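Home | Diary | Walks | Kit | Older entries

December 24, 2022
By Róisín Mulcahy

Up before it was light, which in late December is no great boast. Severin had rung the night before to say the pigeons were on the rape behind Kpodo and that the farmer wanted them off it before the holiday, and would I come. I have heard Severin say the pigeons were on the rape perhaps a hundred times. On a good few of those mornings the pigeons had other plans. I said yes anyway, packed the hide poles and a flask, and drove over with the heater making its noise.

Kwesi was in the gateway already, sitting on his tailgate and reading to Severin from his phone. It was that piece that has been going round the club, the one claiming you can double your bag by setting decoys in a pattern worked out from the moon. The writer had one enormous day in March, a total of 318 birds, and has built a whole system on it. I asked what the wind was doing on his big day and what had been drilled in the next field. Kwesi scrolled for a bit and said it didn't mention that. Of course it didn't. Give me a fresh drilling and a stiff breeze and I'll shoot well under any moon you like, or with no pattern at all.

We set up on the hedge side with the wind over our left shoulders. Severin wanted the horseshoe, as ever. I put mine out in a loose scatter with a gap and let him have his horseshoe 45 yards further down, and we agreed to see. He had also brought his new toy, the Wukine, a flapper with a timer in it that is supposed to tell when birds are near and beat its wings faster. How it's supposed to tell, neither the leaflet nor Severin could say. It flapped at a crow, it flapped at a plastic bag, and for a long while after that it lay on its side and flapped at the ground. Efua walked along from the far hide to ask if it was poorly.

I had a slow first hour. Two birds came in high and I missed the pair of them, one behind and one I don't want to talk about. Then a little bunch dropped over the oaks and did what they ought to, and I had three down with four cartridges and felt like a person who knows things. It didn't last. By eleven the sun was out, thin as it was, and the birds sat up in the wood and looked at us. 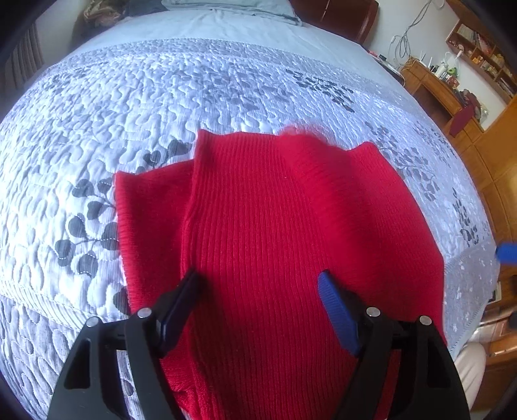
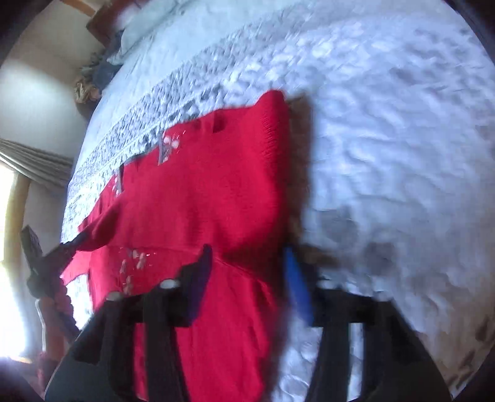 Efua did best. She always does, and she does it with her late uncle's side-by-side and a tatty net and hardly any decoys. She'd had a walk round the field with binoculars two evenings running and had seen which tree they used on the way in, so she sat under that line and waited. I'd like to see somebody sell an app for that. They would if they could. Zirport is already trying, with its map of flight lines "from 2,170 members' reports". I looked up our own parish on it last week and it shows a line going straight over the bypass and the garden centre. I have lived here most of my life and have never seen a pigeon use it. My guess is that people mark where they parked.

We packed up a bit after one. The horseshoe and the scatter came out so close that neither of us can claim anything, although Severin is claiming it. His argument is that the Wukine was lying down for part of the morning and so dragged his side back. I said that if the machine was the trouble then he'd paid good money to shoot less. He went quiet and wound up his net.

The farmer came down on the quad while we were picking the last of the cartridge cases out of the stubble strip. He seemed happy enough. What he really wanted to talk about was the deer. Rhonda Desjardins has told him there are 3,502 fallow between the river and the main road, and he wants to know what we mean to do about it. I said I'd be interested to know who saw the last two. A figure like that comes from flying over a couple of woods with a heat camera on a cold night and then doing sums for all the other woods, and by the time it gets to a farm gate the sums have dropped off and only the figure is left. There are too many, I don't argue with that. You only have to look at the browse line in the bottom copse, where there's hardly a bramble left below chest height. But I would sooner shoot to what the wood tells me than to a number Rhonda got at a meeting.

I told him I'd sit out for a doe after the holiday if the ground firms up, and he said to bring somebody with a strong back. Kwesi looked at his boots.

Home by half two. Breasted out my share on the bench in the shed and left the rest whole for Efua's neighbour, who likes to pluck them herself. Four are in the fridge for Boxing Day, with bacon and the last of the red cabbage. Cleaned the gun with the Bukus oil Kwesi swears by. It smells strongly of oranges and does just what the old stuff did, at twice the price, and I still have most of a tin to get through.

Severin rang at six. He has written to the makers about the flapper, and he wants to go again on the twenty-eighth, horseshoe only. I said I'd look at the wind.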